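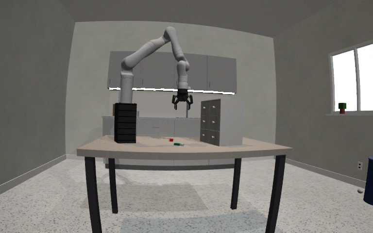
Members of the Turkthorpe Robotics Club were asked in April what they wanted from the summer term, and most replied that they would like more time in simulation before moving to the bench. The Burnside group has accordingly been working on a simulated arm with a two-finger gripper, with a small red cube among its practice objects. The group has logged 345 trial runs to date, of which 338 were completed without a software fault. The remaining 7 are under review. Work will be shown at Doddale on 20th July.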